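The arm on bench four: a talk with Wilma Van Damme at Nellcombe

By early August the packing room at Nellcombe had its first robot arm, and Wilma Van Damme had been made the person to ask about it.

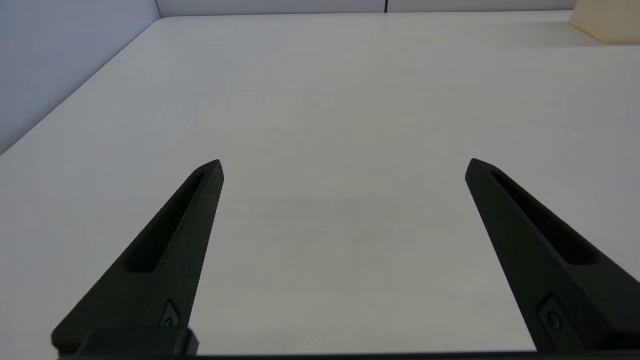 Willy Claeys thinks the whole thing was rushed. He'd have liked a month of talking first, he told me at the gate, and a say in which bench went. His hands are fine, he said, it's the not being asked.

Van Damme doesn't argue with that. "He's right about the asking. We got an email. An email, and then a pallet."

Nellcombe puts together small parts kits for hearing aid repair shops. Tubes, domes, wax filters, little brushes. The kits go into trays, trays go to Vandine for sealing and labels. She's been on the floor for 12 years, most of it at bench four, which is the one they gave to the arm. Now she has a stool beside it and a tablet and, as of this winter, a new job title she won't say out loud.

What does she do all day, then?

"Teach it, mostly. You move it by hand to where you want it, you save the spot, you move it again. Then you run it slow and watch it miss." Laughs. "Then you do it over."

The fingers were the first fight. Two of them, black, and they open wide enough for a tray, but a wax filter is a different story. The supplier, Cirari, wanted to sell them a second set. Van Damme wanted to try changing the order of the work first – trays and bottles to the arm, anything smaller than a fingernail stays with people. She won that one. It took three meetings.

"They'd drawn it up with the arm doing the whole kit. I said come and do 9 of these yourself, then tell me. The young fella did two and put his pen away."

So the job got split. The arm sets out trays and places the bottles. People do the fiddly stuff and the checking. That sounds neat on paper and it mostly is, except the arm keeps one pace and people don't. Mornings they're ahead of it. After lunch its ahead of them, and the trays bank up.

I asked if that was stressful.

"For the first few weeks, yeah. You've got this line of trays looking at you. Someone worked out you could pause it from the tablet, and then we had a row about who's allowed to pause it." And who is? "Everybody. I put it in writing. If you need the toilet you pause it."

Shifts have changed too. There used to be five people across the two end benches, now three, and the other two have gone to returns. No one lost their job, she says, and she says it carefully. The contract with Theodorakopoulos, the biggest customer, is up next year. Volumes could go either way.

"I'm not going to tell anyone it's all fine. I don't know that. Managment doesn't know that."

Her wrists are better. She brings it up late, sort of sideways, while hunting for her keys. Over 33 trays in an hour was normal at the old bench, lift and turn, lift and turn, and she wore a brace to drive home. The brace is in a drawer now. What she misses is the talk. Bench four faced bench five, and you could get through a whole shift on someone's daughter's wedding. The stool faces the arm.

"I asked if they could turn it round. The bench, I mean, so I'm looking at people. Cables, they said. Always the cables."

Claeys has started coming over at smoko to have a go at the teaching. He's quick at it, she says, quicker than she was, though he still complains the entire time. She has asked for him to get the same pay step she got. No answer yet when we spoke, and she was planning to chase it again that afternoon, at the 2 pm catch-up with the floor manager, along with the cables.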